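Handout 6: Comparing grippers on soft things
Last updated: September
Filed under: Course notes > Manipulation > Grippers and end effectors

Right, this is the week I've been looking forward to, because we finally get off rigid blocks and on to cloth. Cubes and mugs flatter every gripper ever built. Give the same gripper a T-shirt and you find out a great deal about it in a very short time (and usually a great deal about your own patience too).

Please read this before the lab, and bring it along with you, as I've left space in the margins for scribbling. 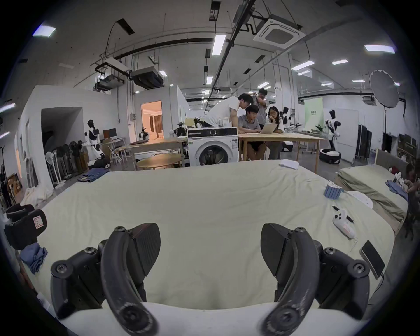
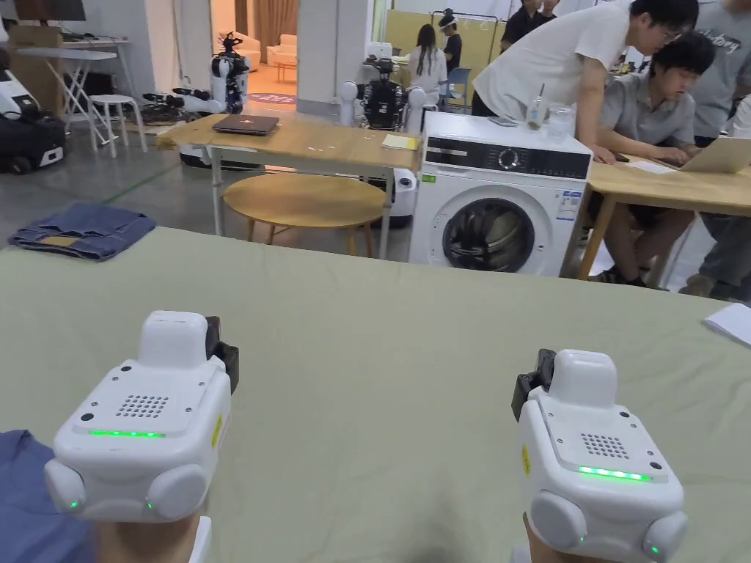 Hand-held grippers and cloth, all at the one site.

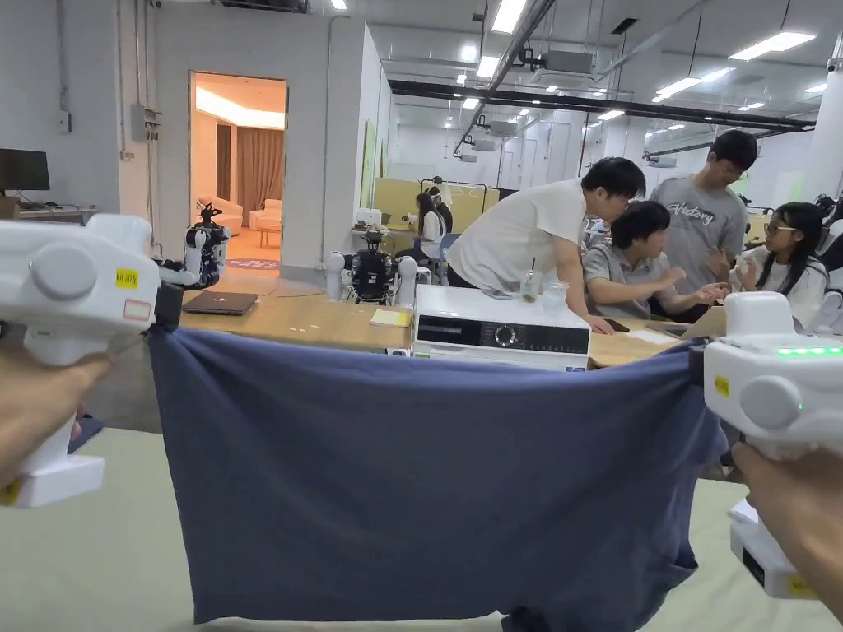

So, the question for the session is a simple one: when you pick up cloth, what do you want from the fingers? My first answer, years ago, was "grip harder". I was wrong, and I wasted a whole autumn on it. A hard pinch is lovely once you've got the fabric between the jaws. Getting it there is the real job, and a strong motor does nothing for you if the tips slide over the top of the sheet and come up with air.

The two you'll be comparing are the Bosik and the Orkex. Both come in a hand-held version, which you work with your own hands, and a version that bolts to the arm. We'll start hand-held. I like doing it this way round because your wrists already know how to fold a shirt, so if you struggle, you can be fairly sure the fingers are to blame and you needn't go hunting through the controller for a bug.

The Bosik has the longer travel and feels lighter than it is. Its tips are thin, so they get under a hem nicely, but they flex sideways when you pull, and you'll feel the cloth start to creep. The Orkex is stiffer and has a fatter tip. It hangs on for dear life! It's also clumsy on a single layer lying flat, and you'll catch yourself scrunching the fabric up first to give it something to bite. Write that down when it happens. Little cheats like that are exactly what the arm will have to learn, or do without.

What I'd like you to do

Work in pairs, one on the grippers and one on the log sheet, and swap halfway. Each gripper gets 40 picks: take the shirt by two corners, lift it clear, pull it taut, lay it down again. If a corner slips at any point, it's a fail, even if you rescue it. (You will want to argue about this. Everyone does. It's still a fail.)

Log these for every pick:
- one layer or more than one in the jaws
- hem, seam or plain cloth
- slipped on the lift, slipped on the pull, or held
- anything odd, in your own words

Don't smooth the shirt between picks. Last year a few pairs tidied it up every time and got beautiful numbers that told us nothing at all. Drop it and take it as it lands.

A word on pulling taut. It's tempting to yank, and the thin tips really don't care for that. Move your hands apart slowly and stop as soon as the top edge goes straight. Past that point you're testing the fabric and the gripper is just along for the ride. If your partner can hear the motor straining, ease off.

Then the arm

Once both sets are done we'll move over to the Jirkwood arm and repeat a short run of 11 picks with whichever gripper you preferred. The controller will complain with code 3085 if the jaws close on nothing. It's harmless: clear it, log it as a miss and carry on. What you can't do is clear it and quietly have another go.

I expect your success rate to drop, and I want you to think about why. Part of it is feel. With the gripper in your hand you can tell when the cloth is about to go, and you correct for it before you've noticed doing so. The arm gets jaw position and motor current, and that's your lot. Part of it is sight as well, as your own head moves to peer round the gripper when the jaws hide the hem, and a fixed camera stays where you bolted it. We'll come back to camera placement next time, using the Iyengar mount, so hang on to any notes about moments when you couldn't see the tips.

For the write-up, two pages at most, please. I'd sooner have one decent table and a paragraph about the failures than pages of theory. Say which gripper you'd choose for folding and which for sorting a heap, and you're allowed to pick the same one twice if your log backs you up. Spare log sheets are in the tray by the door, and the batteries need to go back on charge before you leave.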